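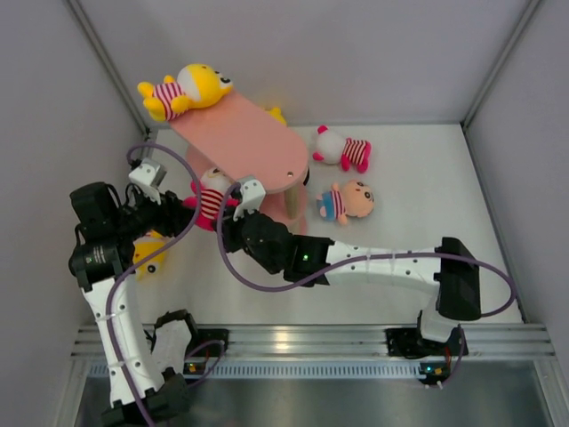 Heldale 600 Fabric Shaver: Long-Term Review

Reviewed by Kaede Sugiyama
Category: Fabric care, small appliances
Last updated in May

The Heldale 600 is a rechargeable fabric shaver with a round steel foil, a three-blade cutter and a pull-off lint bin. It replaces the older corded Heldale, which I used for years and wore out. I have now run the 600 on knitwear, upholstery, fleece blankets, wool coats and a fair number of plush toys. The serial number on my unit ends in 3923, and I mention it only because Heldale changed the bin latch partway through production and readers keep asking which version I have. Mine has the newer latch.

Build and controls

The body is a matte plastic shell in two halves, screwed together under the charging port cover. There is no flex at the seam when you squeeze it. The handle is oval in section and slightly too thick for my hand, though Junpei Yoshida, who borrowed it for the coats, had no complaint.

One slide switch covers off, low and high. The switch has a firm detent at each position and cannot be knocked from low to high by accident. A safety pin under the foil cuts power when the foil is off. I tested this several times with the switch left on and the motor stayed dead each time.

The foil sits on a threaded ring that adjusts the height. Seven clicks take it from fully down to fully up. Each click is distinct, and the ring does not creep during use. The numbers molded into the ring are the same color as the plastic and are hard to read in evening light. I filled mine in with a white paint pen.

Cutting performance

Wool and wool blends: Very good. On a merino sweater with heavy pilling under the arms, setting 3 on low cleared the pills in two passes and left the ground knit intact. On a loosely spun lambswool cardigan I had to go up to 5 to keep the foil from pulling at the loops.

Cotton jersey: Fair. Cotton pills are small and firmly anchored, and the cutter takes the tops off and leaves the base. This is true of every shaver I own. The Heldale is no better than the rest.

Fleece: Good on high, poor on low. On low the cutter stalls when the bin is more than half full, and it leaves tracks.

Upholstery: Very good on flat weaves. A sofa arm in a polyester blend came up cleanly at setting 2. I would not use it on boucle at any setting. I tried the underside of a cushion and it cut a loop immediately.

Plush: This is where adjustment matters most. Short pile that has gone matted from handling can be improved, but only after brushing. Brush against the pile with a soft slicker, lift the clumps, and shave at setting 7 on low with the surface held taut over two fingers. Drop one click if nothing comes off. Do not go below 5. Embroidered features, seams and anything glued should be masked with low-tack tape. Long pile should be left alone entirely, as the cutter takes a bite out of it that cannot be blended.

Graça Leitão, who repairs soft toys, lent me a bag of scrap pile fabric to practice on before I touched anything that mattered. I ruined four pieces of it. Most of that was from using high speed, which draws the fibers in faster than you can lift the head.

Battery and charging

Heldale states 80 minutes of run time on low. I got 74 minutes from a new battery with the head running free, and less under load. On high over fleece it lasted just over half that. The drop at the end is sudden: the motor holds its speed, then slows over a few seconds and stops. A single light on the base turns amber shortly beforehand.

Charging is by USB-C. The cable supplied is short. The shaver will not run while charging, and I count this as the largest fault in the design. The old corded model could be used indefinitely, and a full sofa takes longer than one charge.

Noise and heat

Low speed is quiet enough to use in a room with someone watching television. High speed has a whine that I find tiring. The foil gets warm after long use on high. It has never become hot enough to worry me, but on acrylic I stop and let it cool between sections.

Cleaning

The bin pulls straight down and holds a reasonable amount. Lint packs into the neck behind the cutter, and the supplied brush is too wide to reach it. A dry interdental brush does the job. The cutter lifts off its spindle by hand. It goes back on in one orientation only, and if the foil ring will not seat, the cutter is not fully down.

Empty the bin before it is half full. Cutting gets noticeably worse beyond that, and the lint that backs up into the neck is tedious to remove.

Blades and spares

One spare cutter is in the box. Heldale sells them singly, and also sells the foil, the bin and the safety pin spring. The cutter from the older corded model fits the spindle but sits slightly low and rattles. I would not run it.

My first cutter went dull at the end of one winter of regular use. The sign is a change from clean clicking to a dragging sound, with pills rolling under the foil. Replace it at that point. A dull cutter pulls yarn before it cuts it.

Compared with the Clukon and the Jukora

The Clukon is cheaper and lighter and has a larger foil. It is faster over a blanket. It has no height adjustment, only a snap-on spacer, and the spacer fell off twice while I was using it. For plain sweaters it is adequate.

The Jukora is corded and has the strongest motor of the three. It is the one to buy for upholstery. The cord exits at the side, however, and drags across the work on anything small. Haruna Yagi uses one at her alterations counter and has hung the cord from a hook overhead, a sensible arrangement if you have a fixed bench.

The Heldale sits between them. Its ring adjustment is the best of the group and the reason I keep it for delicate pieces.

Faults after long use

The rubber cover on the charging port has stretched and no longer stays closed. The finish has worn shiny where the thumb rests. The switch, motor and ring are as they were when new. Capacity on low has fallen a little — I last measured 68 minutes.

Ratings

Cutting, wool: 9/10
Cutting, cotton: 5/10
Cutting, plush: 8/10 with care
Battery: 6/10
Cleaning: 6/10
Spares: 9/10
Overall: 7/10

Buy it for knitwear and short-pile work where height control counts. For furniture, get the Jukora. If Heldale ever releases a version that runs while plugged in, I will test it and add the results to this page.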